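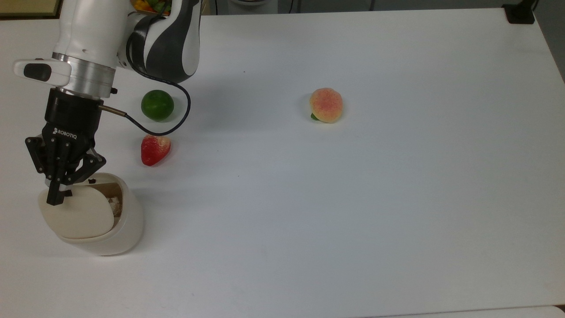
Visits > Colleges > Reports

Latest Visits Clubs Calendar Contact

24 November 2019
By the Virkell Robotics Club newsletter

Open day at Wevetum Technical College

The college at Wevetum held its open day for the robotics course this month, and a group from our club made the trip from Virkell. The bus takes a little over an hour. Parking is free, but the lot by the gym was full when we got there.

The robot lab is on the ground floor of the Ankrah Building, past the machine shop. Second-year students run it on open days and do all the talking. The instructors stayed in the back and answered questions about admissions.

The class project this term is called Gurkport. Each team gets time on an arm with a two-finger gripper and has to program it to handle ordinary household items: containers with lids, play food, cups. Teams of 4 share one arm, and each team keeps a written log of every attempt. One log we looked at had reached 2,830 entries. The students said lids take up most of the term. A lid that is tilted even slightly changes where the fingers need to go, and a grip that works on a strawberry is no use on a peach.

We asked how the work is graded. A team has to finish 100 attempts in front of an instructor with the program left alone from start to finish. Points come off for anything pushed off the table. The written report counts for as much as the run itself, and a few students complained about that.

Visitors could try the hand controls in the second half of the tour. The line was long and each person got a couple of minutes. Most of us found it hard to judge depth — the fingers always seemed closer to the object than they were.

The college said it had around 500 visitors over the day. The hallway outside the lab was crowded until lunch and much easier after that. The cafeteria was open and sold soup and sandwiches.

Applications for the course close in April. There is no entrance test, but applicants are asked to bring something they have built or programmed, finished or not. Club members who want the course booklet can pick one up at the next meeting. We brought back a small stack.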